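Home | Diary | Bench notes | Older | Newer

January - Halfdan Gunnlaugsson

Up too early, coffee at the bench. Ran the Mikell policy on the kitchen set again, the two-stage version this time. First stage picks a grasp from the head camera, second stage takes over close in and only looks through the wrist. Hviid still thinks the handoff is the weak spot. I think it's the training mix - we gave it 900 demos at the sink and 600 at the dishwasher, and nothing in between.
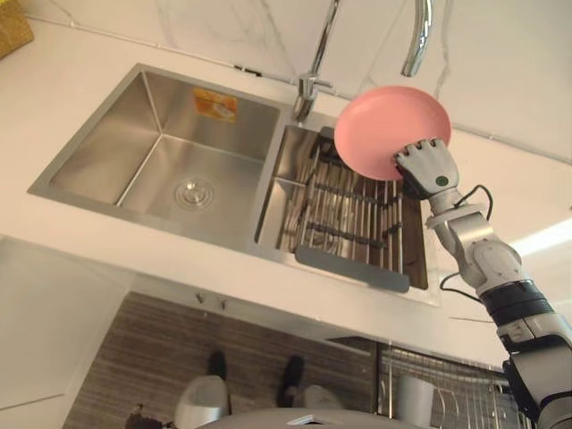
Anyway the plan was 3 blocks before lunch and we got 2. Lost the rest to a calibration offset that had crept back in overnight, same one as before the break. Must write down the fix. Keep saying that.

Wrist view is what I really wanted to look at. Cekel wants a contact signal we can get from pixels alone, no force reading, so the close-in stage can tell holding from almost holding. 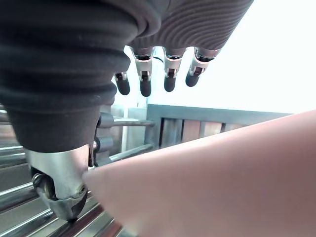

The labels are my problem now. Going through by hand, yes/no/unsure, and the unsure pile is growing. Edge of the thumb is the best cue so far. With the dark rubber tip pressed up against the pink like that I can call it a yes in a second, but the fingers on the far side are much harder to judge from down there. So maybe label thumb only? Ask Cekel before I redo the lot.

Different thing, the target picker. Flasitz wrote it to score every item it finds and go for the highest, and it has no idea of a finished item.
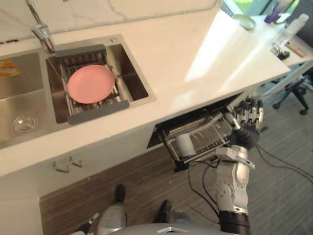 Need a "leave it" class, basically. Or a mask drawn over each rack. Flasitz prefers the mask becuase it's quick, but then you draw it again every time somebody nudges a camera. It also has to cope with two racks in one view - plate lying flat on the one over the sink, white cup standing in the one in the dishwasher - and know which of them counts as done for which task. Going to try the class first.

To do, before I forget:

- exposure on the wrist camera, bright backgrounds eat the finger edges 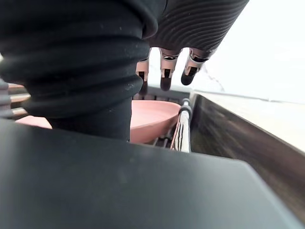
- rerun the handoff with the switch distance cut in half
- thumb-only labels, small batch, see if it trains at all
- send Hviid the plots, he has asked twice
- calibration fix, write it DOWN

Hands smell of solder. Home by six if the upload finshes.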